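겨울철 물병이랑 텀블러 냄새, 저는 이렇게 잡아요

아침마다 물병 뚜껑 열 때 훅 올라오는 그 꿉꿉한 냄새 아시죠? 저는 한동안 물맛이 이상한 줄 알고 애먼 정수기 필터만 두 번이나 갈았어요. 그런데 범인은 뚜껑 안쪽 고무 패킹이더라고요. 지난 10월에 부엌 서랍을 뒤집어엎으면서 물병이며 보온병을 싹 정리했는데, 그때부터 지키고 있는 것들을 적어 볼게요.

패킹은 꼭 빼서 씻기
이쑤시개 말고 나무젓가락 끝으로 살살 들어 올리세요. 이쑤시개는 고무를 콕 찍어서 흠집이 나요(제가 하나 해 먹었어요...). 빼낸 패킹은 베이킹소다 푼 미지근한 물에 30분쯤 담갔다가 헹구고, 마른행주 위에 펼쳐 둡니다. 다시 끼울 때 방향 헷갈리는 분들은 빼기 전에 휴대폰으로 한 장 찍어 두면 편해요!

보온병 안쪽 물때
구연산 한 숟갈에 따뜻한 물을 가득 붓고 3시간 두면 하얀 물때가 거의 다 녹아요. 뚜껑은 닫지 말고 그냥 열어 두세요. 저희 집 보온병은 Lenus 건데 입구가 좁아서 솔이 잘 안 들어가거든요. 그래서 이 방법만 씁니다. 락스는 스테인리스에 쓰지 마시고요.

페트병 생수는 빨리 마시기
입 대고 마신 생수는 그날 안에 비우는 게 제 원칙이에요. 남으면 화분에 주거나 가습기 말고 걸레 빠는 데 써요. 차 안이나 보일러 배관 지나가는 따끈한 바닥 옆에 두는 건 정말 비추고요. 이웃 Seren Jarman 씨는 마실 때마다 컵에 따라 마신다는데, 설거지가 늘어도 그게 제일 깔끔하긴 해요.

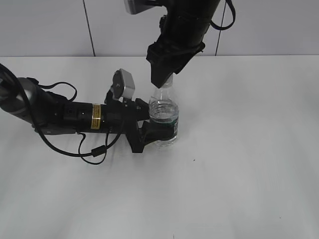 다 마신 병 라벨 떼기
절취선이 있으면 고맙지만 없는 제품도 많잖아요. 저는 가위 끝을 라벨 밑에 살짝 밀어 넣고 위로 쭉 잘라요. 끈적이가 남으면 식용유를 키친타월에 조금 묻혀서 5분 붙여 뒀다가 주방세제로 닦아 냅니다. 그다음 안을 헹구고, 납작하게 눌러서 뚜껑 닫고 투명 페트 수거함으로!

말리는 자리 정해 두기
씻는 것보다 말리는 게 더 어려워요. 겨울엔 창가가 생각보다 축축해서 저는 냉장고 옆 선반에 식힘망을 깔고 병을 거꾸로 세워 둡니다. 바닥이 뜨니까 공기가 통해서 아침이면 거의 말라 있어요. 뚜껑은 따로 두고, 다 마르기 전에는 절대 닫지 않아요. 당분간 안 쓸 병은 뚜껑을 연 채로 찬장에 넣고, 다시 꺼낼 때 한 번 헹궈 쓰시면 됩니다.

2022-12-28 덧붙임: 빨대 달린 병은 어떻게 하냐고 물어보신 분이 계셔서요. 빨대는 가는 솔로 양쪽에서 한 번씩 밀어 주고, 컵에 세워서 말리세요.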